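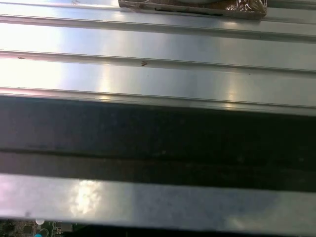
Handouts / Grundlagen der Informatik

Wärmeleitung - Handout zur 3. Sitzung
22.09.2020, von Mahtab Najafi

Wärme wandert immer von warm nach kalt, und wie schnell sie das tut, ist eine wunderbar handfeste Frage! Fourier hat sie 1822 in eine Gleichung gefasst, die bis heute trägt:

Q/t = λ · A · ΔT / d

Doppelte Fläche, doppelter Wärmestrom. Doppelte Dicke, halber Strom. Probiert es mit einer Fensterscheibe von 4 mm

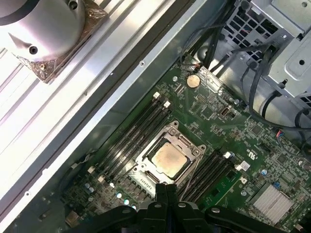

und danach mit einer Ziegelwand von 200 mm - der Unterschied ist enorm, und dabei haben wir die Luftschichten an den Oberflächen noch gar nicht mitgerechnet.
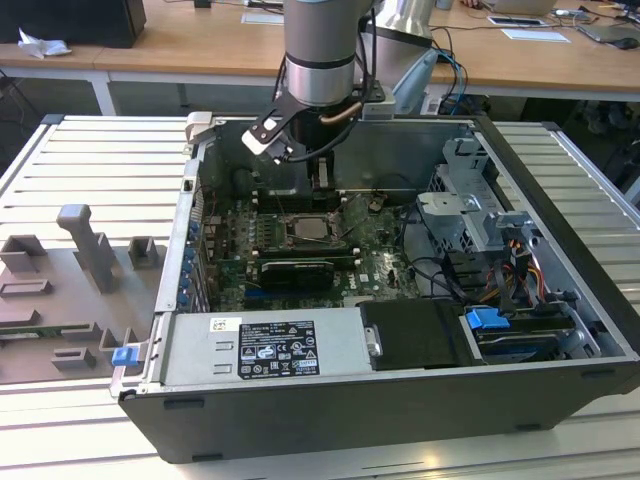
Spannend wird es an Kontaktstellen. Zwei Metallflächen berühren sich nur an ihren Rauheitsspitzen, dazwischen sitzt Luft, und Luft leitet miserabel. Der Metalldeckel eines Prozessors wie dem in der Mitte der grünen Platine ist ein schönes Beispiel: Zwischen Deckel und Kühlkörper gehört Wärmeleitpaste, hauchdünn! Rechnet Aufgabe 4 bitte mit und ohne Luftspalt.

Weitere Handouts
Wärmestrahlung
Konvektion am Heizkörper
Lösungen zur 2. Sitzung

Kontakt: Mahtab Najafi, Raum 119 | Nach oben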